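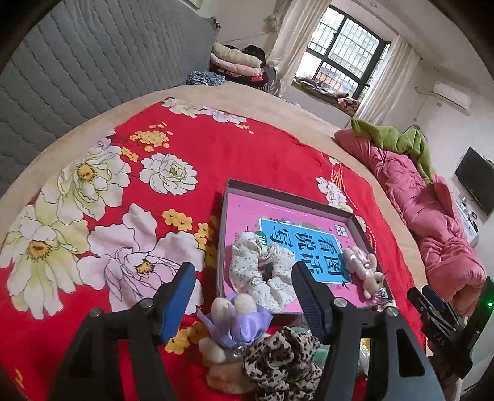

Attachment 1: tray on the bed with the pink book, the scrunchie and the small bear in it

Ticket 2000
Product: Dakden shallow tray, gray-brown
Used with: Fandis under-bed drawer
Status: Closed
Opened by: Na-rae Shim
Handled by: Khôi Cao, Astesbridge customer support
Passed to: Man-sik Na, parts

Na-rae Shim, 9:12 am
I bought two of the Dakden trays in November to go inside a Fandis under-bed drawer in my daughter's room. One is fine. The other one catches when I close the drawer. It goes in most of the way and stops, and if I push, the tray rides up at the back and the drawer stays open by the width of my thumb. The tray that catches is the one in the attachment. It holds her Chinese book, a big white scrunchie with the little flowers on it, and the bear with the pink ribbon. I have tried it with less in it and more in it. The cream plush next to the tray does not go in the drawer, so please don't count that.

I would like to know if the tray is the wrong size or if I am doing something wrong. I don't want to send both back if only one is bad.

Khôi Cao, 10:40 am
Hello Na-rae, thank you for the details. Please check a few things before we decide on a replacement.

1. Take both trays out and close the drawer empty. Tell me if it closes all the way.
2. Put in only the tray that catches, with nothing in it, and close the drawer.
3. Put the good tray in the place where the bad one normally goes, and close the drawer.
4. Measure the inside of the drawer, side to side, at the front and again at the back.

The Fandis drawer should be 513 mm inside from side to side. The Dakden tray is 300 mm on its long side. Anything sitting in the tray has to stay under 63 mm, measured from the floor of the drawer, or it will touch the bed rail.

Na-rae Shim, 1:05 pm
1. Closes all the way when empty.
2. Catches, same place.
3. The good tray also catches there. I did not expect that.
4. 513 at the front. At the back I get a little less, but it is hard to read the tape in there.

I also measured the bear lying down and it is under the 63. The book is flat. The scrunchie squashes.

Khôi Cao, 1:31 pm
Since the good tray also catches in that position, I don't think either tray is faulty. It points to something at the back of the drawer on that side. Which side is it, looking from the foot of the bed? And is the drawer the older kind with a separate back panel held in by two clips, or the kind where the back is one piece with the sides?

Na-rae Shim, 1:50 pm
Left side. It has the clips. I can feel one with my hand and I can't find the other one.

Khôi Cao, 2:04 pm
That helps. When a clip comes off, the back panel can tip forward at the bottom. The drawer still closes when it is empty, but anything resting against the panel gets pushed up. Please do this:

Pull the drawer out until it stops, then lift the front and take it off the runners. Put it on the floor. Press the back panel from the inside, low down on the left. If it moves, the clip is missing or loose. Look on the floor under the bed too. The clip is small and black and often ends up there.

Note for the log: asked Man-sik to check if we have clips for the older Fandis drawer.

Man-sik Na, 2:20 pm (internal)
Yes, we have them. They come in pairs. The new clips fit the old panel but they are tight, so tell her to put the bottom edge in first. Do not send the ones for the one-piece drawer, they look the same in the bag.

Na-rae Shim, 5:38 pm
It moves. The left bottom corner comes in when I press the top. No clip under the bed, but I did find two hair ties and a pencil. My brother-in-law Ju-won says he may have knocked it off when he carried the bed up the stairs. He wants to know if he can glue the panel.

For now I have both trays stacked on the red blanket on top of the bed and that can't stay that way because she sleeps there.

Khôi Cao, 5:52 pm
Please don't glue it. The panel has to come out if you ever need to change the runners. I am sending one pair of clips, no charge, to the address on the order.

Until they come you can put the trays back in if you do it this way: slide both trays toward the front of the drawer and put a folded towel behind them. The towel holds the panel back. Don't use anything hard in that gap.

Na-rae Shim, 7:15 pm
Towel works. Drawer closes with both trays in and everything in them. I moved the book to the right-hand tray in case weight mattered and then moved it back, no difference either way.

Khôi Cao, 9:03 am
Good. Weight should not matter with what you have in there. Clips went out this morning. I'm leaving the ticket open until you have fitted them.

Sang-wook Maeng, 11:26 am (internal)
Please link this to the Poduval ticket from the same month. Same complaint, tray reported as too tall, and we replaced two trays there before somebody looked at the back panel. The first question for "tray catches" should be whether the drawer closes with the other tray in the same place. I will change the checklist.

Na-rae Shim, 4:47 pm
Clips came. The first one went in easily. The second took a few tries until I read the paper and did the bottom edge first. Took the towel out. Drawer closes with no push. I tested it with the book, scrunchie and bear in the left tray and her socks in the right one, opened and closed it several times, and nothing rides up.

One question. Can the tray be washed? There is some glitter in it, I assume from the bear's ornament.

Khôi Cao, 5:10 pm
Glad to hear it. Wipe the tray with a damp cloth and let it dry before it goes back in the drawer. Don't soak it. For glitter, press a piece of tape on it first and wipe after that.

Resolution: back panel clip missing on left side of drawer. One pair of clips sent and fitted by customer. No fault found with either tray. No return needed.

Closed by: Khôi Cao
Linked: Poduval, tray catches in drawer
Checklist change: assigned to Sang-wook Maeng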